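Notebook, two-arm bench, Kirkwood room
Fri 8 November
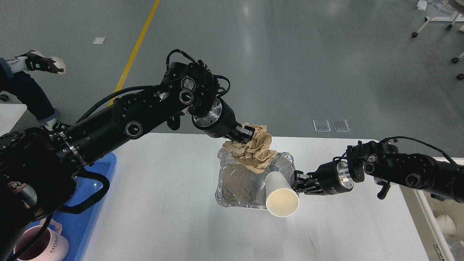 What do we want out of the clutter set that we didn't get from the September one?

Variety in how things get picked up, mostly. The September demos were all rigid blocks on a bare table, and the policy learned one grasp height and stuck to it. Crumpled paper has no right place to grab, so every operator solves it a little differently, and that spread is what I'm after.

Started the paper-and-cup task today and I'm really pleased with it! Left arm takes the kraft paper ball by an upper fold, right arm deals with the paper cup, and the clear container sits between them. Both arms can be busy at once, so we finally get proper two-handed timing in the data instead of one arm parked while the other works.

Target for the set is 700 episodes. Got 24 keepers before lunch, which is slow, but half the morning went on agreeing what counts as a keeper. Settled on this: a fumbled grasp followed by a recovery stays in, a dropped item that needs a human hand to fetch it goes out. Seraina Sutter argued for keeping the drops too, under their own tag. I've come round to that. Tag is "drop_human", spelled exactly so, please.

The clear container is my favorite part. It is nasty for the head view - shiny crinkled rim, transparent sides, table showing through - and the Midcombe checkpoint has never seen anything like it. Tried that checkpoint on 12 starts just for fun. It closed on air beside the rim most times, but on two of them it went straight for the paper and lifted it. With zero paper in its training data! I did a small dance.

Notes on operating:
- Squeeze the cup gently. Grip force limit on the right is now one step lower than the block setting. Paper cups crease and then every later episode has a creased cup in it.
- Re-crumple the ball between episodes. Open it out fully first or it keeps the same shape.
- Turn the cup by hand to a new start pose each time. I caught myself setting it down the same way over and over.
- Pause a beat before the first move. The trimming script (Sisay) wants still samples at the start and eats the approach if it doesn't get them.

Sync between the two wrist streams drifted once, after the long break. Restarting the Drerkari logger cleared it. If it happens again, write down the episode number before restarting - I forgot.

Next: first training run once we reach 200, even if it's rough. I'd like to see whether the recoveries show up in what it learns. Seraina has the bench Monday morning, I'm on after her. Need more kraft paper, the roll is nearly done.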